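4.2 Rubber bands, and where they go

I didn't set out to write a whole section on rubber bands. When Wissam Zein and I planned the Szewczyk study, they were one line in a long table of "small consumables," wedged in between twist ties and the little plastic clips that come on bread bags. Then we started visiting people and the rubber bands just kept coming up! We'd ask about batteries and get a two-sentence answer. We'd ask about rubber bands and get a tour of the kitchen.

So, a bit of background for anyone who skipped Section 3. We worked with 22 households and small workplaces in Punis, all of which had agreed to let us look in their drawers (a bigger favor than it sounds). Each of them got a visit from the two of us, a paper diary for noting when a small thing was put away or taken out, and a follow-up call. Two of the diaries came back with hardly anything in them, and I've kept those people in for the interview material but left them out whenever I talk about diary entries.

The first thing to say is that people don't agree on what a stored rubber band looks like. I grew up with a doorknob. My grandmother hung every single band that came into the house on the inside knob of the pantry door, until the door wouldn't close right, and I suppose I came into this project thinking of the doorknob as the normal way and everything else as a variation. In Punis the doorknob people were a minority, and so were the ball people (who wrap each new band around the last one and end up with something you could bowl with). Most of our participants kept their bands loose in something open, and the something open was usually a container that had been bought for another purpose.

Open bins have one big thing going for them, and Henk Vanhove put it better than I can. He runs a mail-order seed business, goes through bands by the handful, and has tried everything. "With a lid I put them on top of the lid," he told us. That got a laugh, and then we heard a version of it in seven other places. A lid asks for two hands, and the person holding a rubber band is very often holding the thing it just came off of as well. I think this matters more than the storage advice books let on, where the lid is treated as the mark of a properly organized drawer.

The trouble with the open bin is the tangle. A band doesn't lie flat next to its neighbor the way a paper clip more or less does. It loops through, it curls under, and once you have a good pile of them, the top one is rarely free of the rest. You pull one and a few come along for the ride, and those either get dropped back in or they land next to the bin and stay there. We started calling this second pile "the spill" in our notes, and the name stuck, so that's what I'll use from here on. 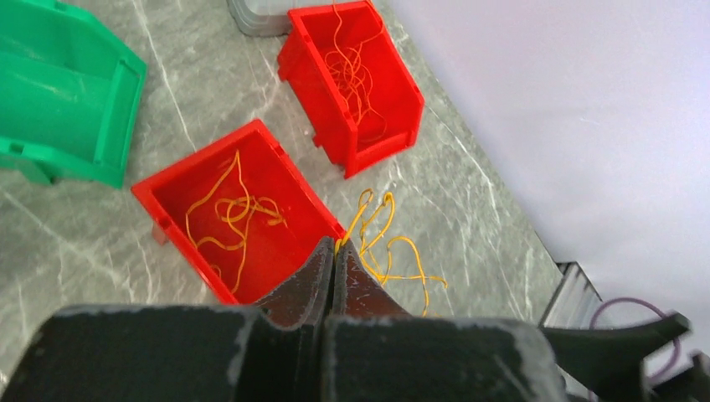 Figure 6. Yellow rubber bands in two red bins and in a loose pile on the countertop.

The spill turned out to be where most of the interesting behavior was. People were very clear that the bin was the storage and the spill was a mess, and they apologized for it when we came in. But when we went through the diaries, the spill was what they took from. Wissam went back over the entries where someone had bothered to write down the exact spot a band came from, and there was a strong lean toward the counter beside the bin over the bin itself. It makes sense when you think about how a person reaches. Bands spread out on a flat surface can be picked up with two fingertips, and you can see which ones are free. Digging down into a dense pile is slower and more annoying, and you might still come up with a knot.

One participant had gone all the way with this and no longer used her bin at all, except as what she called "the reserve." Everything she needed in a normal week sat on the counter in a flat heap by the toaster. When the heap got low, she tipped the bin over it. I was charmed by this, I'll admit, and I've since started doing it at home, to the great irritation of my husband.

The second thing worth reporting is splitting. Eight of our participants kept rubber bands in more than one container, and I had assumed before the visits that this would be some kind of sorting, thick ones here and thin ones there, or by color. Hardly anybody sorted. The containers held the same mix, and what had happened in most cases was that the first one had filled up and a second one had been pulled in beside it. Henk is an exception (he sorts by size and has opinions about width that I won't reproduce in full), but then he's the closest thing we had to a professional.

Having two unsorted containers sounds like plain overflow, and I wrote it up that way in my first draft. Wissam disagreed, and I've come around to his reading, at least halfway. His point is that people treated the two differently even when the contents were the same. The near one was for dropping into and grabbing from, all day long. The far one got very little traffic in either direction. Participants would talk about "the good ones" being in the back, and when we asked what made them good, they'd go quiet, or say they were newer, or just fresher somehow. We pulled a few out with permission and couldn't tell the difference. I don't want to make too much of that, because we didn't test elasticity or anything of the sort, and a person who handles the same bands every day may well know things about them that a visitor with a notebook doesn't.

A word on container color, which I was hoping would be a finding and which sort of isn't. Quite a few homes in the area have the molded plastic bins that Cledness, a local housewares shop, used to sell in bright colors, and we wondered whether people were using the colors as a code. A couple of them had started out that way. Red was going to be for one thing and green for another, and then there was a week when the right color was full and the wrong color was handy, and that was the end of the code. What did seem to help was contrast. Several people mentioned that pale bands are easy to lose on a patterned counter, and that they had an easier time finding one against a single solid color. I can vouch for this from the visits. My own eyes slid right past bands on speckled or veined stone that I had no trouble with on a plain tray.

What about getting rid of them? Almost no one did. The diary had a column for things thrown out, and in the rubber band rows it's practically blank, even in November, when we know from the calls that a lot of people had a big clear-out before the holidays. Bands went in the trash when they snapped and not a minute earlier. Cracked ones, sticky ones, ones stretched so far out they'd barely hold a newspaper, all of them went back in the pile. When I asked why, the answers were mostly a shrug. They don't take up room, I might need it, it's still a rubber band. I came away feeling that the decision to toss one takes more effort than the decision to keep one, and with something this small the effort never seems worth it. The Wisteck inventory sheets we borrowed for coding don't have a good category for that kind of keeping, so I ended up penciling in my own ("by default"), and it got used a lot more than I'd planned.

I should mention one limit before moving on to string. All of our visits took place in the daytime, mostly before lunch, and at least some participants had straightened up before we rang the bell. If anything I'd guess the spills we saw were smaller than the everyday ones. The diaries help a little there, but a diary won't tell you how far a pile has crept toward the stove.

Print this section
E-mail this section
Last updated: November
Contact the authors | Copyright the authors, all rights reserved | Back to top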